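Server Room and Workbench Walk-Through, November 20, 2020
Cárdenas building, ground floor, room 134

I do this one twice a year and I always end up writing more in the comments than in the boxes, so get a coffee. Same form as February, with two lines added at the bottom of the fire section after the insurance people asked for them.

ACCESS AND FLOOR

Door closes and latches on its own: OK
Comment: It does now! The closer was replaced and I let the door go six times from different angles to be sure.

Walkway clear, 36 inches at the narrowest point: FAIL
Comment: Boxes from the Plorkorano delivery are stacked by the second rack again. I moved what I could lift. The rest needs a cart.

Floor tiles seated, no rocking: OK
Comment: The one near the cooling unit clicks a little when you step on it, but it sits flat.

RACKS AND DRIVES

Racks bolted down, no lean: OK

Slots filled or covered: OK with a note
Comment: Open slots mess with the airflow, and they're an easy place to lose a screw. Please push things in straight and don't force them if they stick.

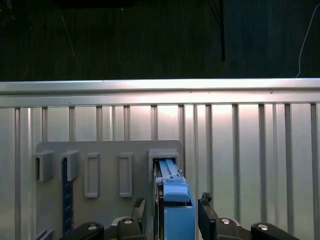
Light blue plastic piece going into the right-hand slot.

Rack load under posted limit: OK
Comment: Posted limit is 2340 pounds and the sheet on the side adds up to 1507, so we have plenty of room. I'd still like the heavy stuff lower down -- the battery units are at chest height, and that's how people hurt their backs.

Cables off the floor and tied: FAIL
Comment: Mostly fine, then there's the yellow one. It runs straight across behind rack three at ankle height. I taped it down for now, but tape is not a fix and I don't want to find the same tape there in February.

Drive caddies handled one at a time: OK
Comment: Pull one, label it, set it on the mat, then go for the next. I know it's slow.

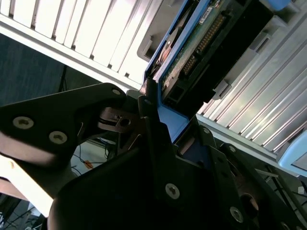 The night shift wrote back that one at a time is fine with them, but the mat is too small for a full swap and they'd like a second one before anybody gets marked down for using the desk.

Fair enough, I've put in for another mat.

FIRE AND POWER

Extinguisher tag current, pin in place: OK
Comment: Tag number 2146, gauge in the green. It's the right type for electrical, I double-checked.

Smoke detector tested: OK
Comment: Loud. Sorry to everyone on the other side of the wall.

Power strips not chained together: FAIL
Comment: Found one plugged into another under the bench (why is it always under the bench?). I unplugged the second strip and left it on the chair with a note.

Emergency shutoff labeled and reachable: OK
Comment: New label from Flullitz looks great, you can read it from the door.

Battery storage away from heat -- new line: OK

WORKBENCH

Power cord out before a case is opened: OK
Comment: Cord out, hold the power button a few seconds, then take the cover off. Watch your knuckles on the case edges too, they're sharper than they look.

Wrist strap clipped to bare metal: needs work
Comment: The strap was there, hanging on its hook, looking very clean. Wear it when you're near a board, please.

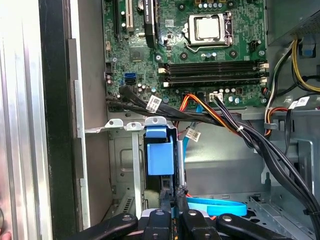

According to the bench crew the strap cord is too short to reach the far side of a desktop case, and a longer one would get worn a lot more often.

Okay, I tried it and they're right. Praltis sells a longer one and I've added it to the order with the mat.

Eye wash bottle in date: OK

First aid kit stocked: FAIL
Comment: Out of small bandages, see above about knuckles.

The boxes and the yellow cable need to be dealt with by next Wednesday, and I'll come back and look at just those two. The bandages I'll bring myself.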